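How to Budget for a Hand-Held Gripper Station
Nindus Equipment Notes
Updated 31 Jan 2023

Price the station before you price the grippers. Most first budgets list two grippers and a computer, then run over on stands, cables and spare parts. The steps below cover one two-handed station for tabletop tasks such as clearing cups and filling a lined bin.

Step 1. Fix the task list
Write down every object the station will handle in the first quarter. Note the widest and the softest. These two set the jaw opening and the pad type, and a supplier such as Butex will ask for both before quoting.

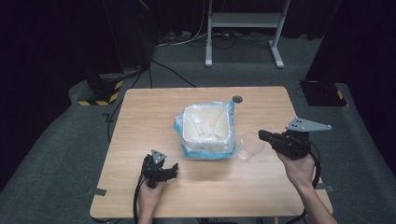
Step 2. Price the furniture and floor
Allow for a table, equipment stands, hazard tape and floor cable covers. Use a table with a cable grommet if the budget permits. Measure cable runs with the operator's arms fully extended, then add 30 percent. Short cables get replaced within weeks, and the second order costs more in shipping than the first.

Keep this line separate from the grippers. Our own ceiling for furniture and floor work is $3000 per station.

Step 3. Price the grippers as a set of parts
Ask for a unit price on the finger pads, the link arms and the bushings. A quote that gives only the assembled price is hard to plan against. Pads are the consumable. Order 3 spare pairs per gripper and one spare set of links.

If you print parts in house, enter the labor for cleanup as well as the material. Check inner pad edges for burrs before assembly and trim them. Check that each bushing sits flush and the link turns without side play.
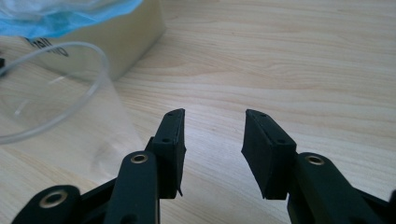 Step 4. Budget for task objects
Cups, bin liners and paper are cheap per piece but run out quickly. Buy by the case and book them as a monthly cost. Clear cups should come from one supplier, so that wall thickness stays the same between batches.

Step 5. Compare quotes
Put the Butex and Fontana quotes on one sheet with the same 5 rows: grippers, spares, cables, furniture, consumables. Mark any row a supplier left blank and send it back. Lead times go in a separate column. For the Kullasard site, orders placed after October move to the next budget year.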